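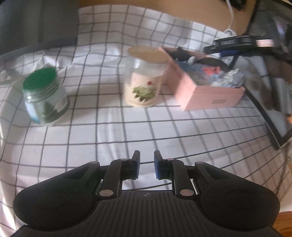
Handheld gripper over the table, blue pads open, jars and the pink box ahead of it.

wultside_dan
Posted February 1, 2026
Problem with the handheld gripper at Wultside. The right finger lags the left when I open it wide. After 300 cycles it was fine, by 800 the lag was bad enough that a jar slid out of the pads and landed on its lid. No break, but I'd like to know the cause before I go on. Firmware is 408.

Fuad Demissie
Check the outer pivot on the slow side. Ours at Jellach picked up grit and did the same thing. Clean it, don't oil it.

tilahun_bench
I don't think it's grit. Grit gives you a rough feel in both directions, and he only says opening. My money is on the return spring.

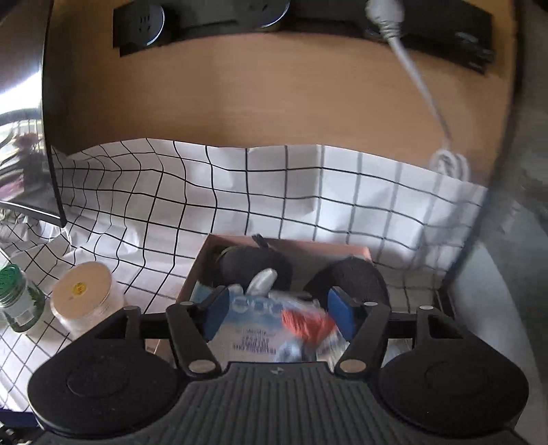 Also, picking out of a box full of packets is hard on the fingers. You push down to get between things and the side load goes straight into the linkage. I bent a pin that way in September.

wultside_dan
It's smooth by hand both ways, so maybe the spring. I haven't had it apart yet.

Tsegereda Belay
Stop using it until you have. A finger that sticks open can also snap shut late, and I got a pinched thumb from mine. Plevetora sent me a spring kit in 7 days.

Fuad Demissie
Snapping shut is a bit much for a spring that size. I'd still clean the pivot first, it takes ten minutes.

Tsegereda Belay
It was my thumb, Fuad.

wultside_dan
OK, it's off the bench. I'll clean the pivot, then pull the spring and measure it against the left one. Will post the lengths.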